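About Cimix

We teach robot arms small jobs by showing them, and we try not to oversell it.

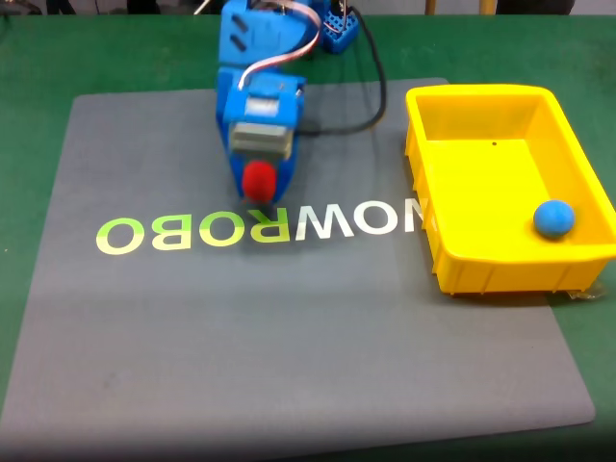

How many times do you have to show a robot something before it can do it alone?
More times than the sales videos suggest. For a plain pick-and-place job we plan on 215 good demonstrations, and we throw out plenty of poor ones on the way there. Change the lighting or the container and you may be recording again.

Most of our practice work is that plain. A blue arm, a red foam ball in its gripper, a yellow bin to one side. People visiting for the first time tend to expect something grander. We would sooner spend a month on balls and bins than put a wobbly policy on a customer's packing line and call it a pilot.

Who we are
Cimix was started by Siv Ljungberg after several years of fixing automation that had been sold as "self-learning." She had seen a good many machines that learned nothing after the installer drove home. We are still a small shop, and our customers are mostly small shops too.

How we work
There are two ways we show an arm a task. In the first, a person holds the arm and moves it through the job by hand. It's quick to set up and easy to explain, but hands get in the way of the cameras and people push harder than they think. In the second, a person drives the arm by remote control from a matching hand-held arm. That takes practice. New operators usually need 30 sessions before we keep anything they record.

Our recording software is called Tindis. It saves the joint positions and the video together, and it lets the operator mark a bad run on the spot. Privisel is the part that plays runs back and flags the ones where the arm hesitated. It misses some. A person still watches every run that goes into training, and so far we haven't found a good reason to stop.

What we don't believe
We don't believe that more data fixes everything. Last May we trained on almost 1,000 demonstrations of one sorting task and got a worse result than we had with 274 careful ones. Four operators had four habits, and the arm picked up a muddle of all of them. We now write down how a task should be done before anyone touches a controller.

We also don't quote success rates from our own bench. If you want a number, bring your parts and your table and we'll measure it there – with you holding the clipboard.

Working with us
Send a short description of the job, the size and weight of what gets moved, and a phone video of a person doing it. We answer every request, though the answer is often that a chute or a cheap fixture would do it better than an arm. We don't charge for that advice.

Visits to the workshop are by appointment. You're welcome to try driving an arm yourself. Most people drop the first few.

Page last updated 04/03/2025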